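About Marchand

Marchand is a hamper and gift shop in Jornadgate. Manon Morin opened it with 6 kinds of jam and one shelf.
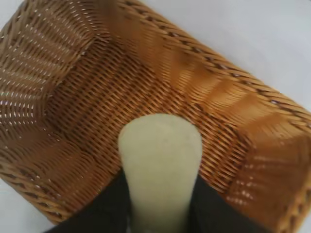 What we do

We pack food hampers for families, offices and clubs. Most orders go out in December - please book early.

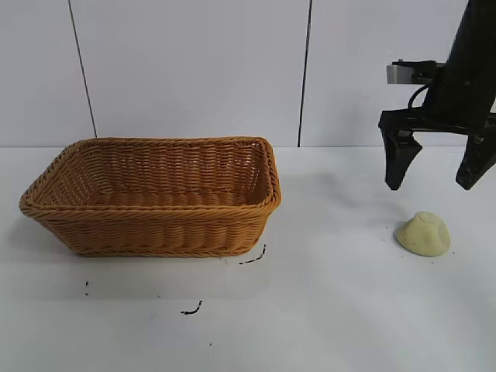 Jade Hiebert runs the shop floor and Dougal Leckie handles deliveries. We buy from 10 local growers and bakers, and last year we sent out 1,614 hampers.
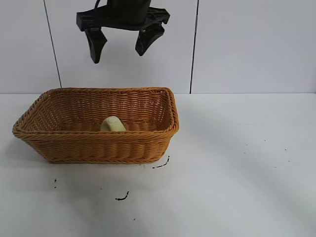 A rectangular woven basket

The shop is closed Mondays.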